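The Hoarder's Guide to the Kick Drum

Jhair Henao owns 1,361 kick drums. He has used 3 of them.

He told me this in the back half of a rented room in Goneck, where he makes the sort of slow, thick house music that people describe as "warm" when they like it and "is it finished?" when they don't. The folder was open on his laptop. We scrolled for a while. There was a subfolder named KICKS, one named KICKS GOOD, and one named KICKS GOOD REAL, which contained a single file of a dog barking.

"I don't know how the dog got promoted," he said.

Anyone who has made music on a computer in the last two decades will recognize the condition. It starts with one download, usually a generous pack of drums from some label you've never heard of, given away in return for your email address. You load up a snare, it's pretty good, and within the week you have joined nine mailing lists and your hard drive makes a noise when you open it. By the second year you are collecting loops in genres you can't stand. I personally own a folder of Celtic trap. I have moved it across four computers, like a family Bible.

The trouble with a big library is that choosing a sound takes longer than writing a song. Henao once timed himself. He sat down after dinner to find a hi-hat for a track that already had a bass line, chords and a decent vocal chop, and went through closed hats, half-open hats, hats recorded through a drainpipe, hats made by a man in a kitchen with a set of keys. When he looked up it was past midnight and he hated the bass line.

So last January he gave himself a diet. The rules were short: 10 sounds per track, picked before any writing began, and no going back into the folders once the project was open. If he wanted an eleventh sound, he had to make it out of the first ten. Pitch the snare down and it's a tom. Reverse the clap, drown it in reverb, and there's your riser. A kick with its low end cut off can pass for a woodblock if the listener is in a forgiving mood.

The first month was awful. He finished two tracks, both of which he calls "the beige ones," and spent most evenings with his cursor hovering over a pack called Mbwambo Percussion that he had downloaded and sworn not to open. He moved it to an external drive. Then he moved the drive to his sister's apartment. She plugged it in, thinking it was the vacation photos, and reports that the shakers are excellent.

The third track was "Relach," and it's the reason I went to see him. If you've heard it, you've heard it on somebody else's speakers, coming through a wall, at a volume that made you want to know what it was and also to complain. The whole thing hangs on one clap. It comes in dry, gets chopped into sixteenths, turns into a kind of rattling hiss halfway through, and by the end has been stretched so far that it's holding down the chords. I asked what the clap came from, expecting a story about a stairwell or a grandmother. It came from a free pack. He can't remember which.

There is a school of thought, popular in comment sections, that says using sounds from a pack is cheating, and that a serious producer should build each snare from noise and an envelope. I've tried it. I spent a weekend on a snare and ended up with something like a cough in a shoebox. Henao's view is more relaxed. Drummers don't raise the calf, he says. What bothers him is the ready-made loop, four bars with everything already decided, which he compares to buying a sandwich with a bite taken out. Even then he'll use one if he can cut it up small enough that its own mother wouldn't know it.

His method, for those who want it, goes like this. He picks the kick first, and picks it with the bass note already playing, since a kick that sounds enormous alone will often eat the bass alive. He tunes it by ear. He picks everything else quietly, with the speakers down to the level of a polite conversation, on the theory that any sound is exciting if it's loud enough. He gives each choice as long as it takes to hear it twice. Then he renames the files, and this is the part I've stolen from him. No more KCK_HVY_07_WET_F#. His current snare is called Gary.

The new record, Limska, comes out on 17th December, and runs to 3 long pieces, the shortest of which would still outlast most people's commute. Gary is on all of them. There is also a bell that appears once, near the end of the second side, and Henao would not say where he got it, only that it counted as one of the ten and that he'd thought about it for a week.

Before I left I asked whether he had considered deleting the rest, the whole bloated archive, KICKS GOOD and all. He looked at me as though I'd suggested selling a kidney. You never know, he said, when you might need a dog.

I went home and opened the Celtic trap. There's a tin whistle in there that, pitched down an octave, isn't bad.

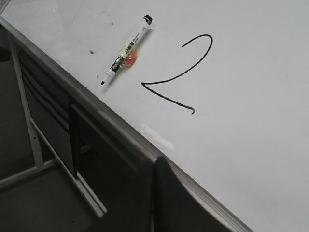
A marker on a whiteboard.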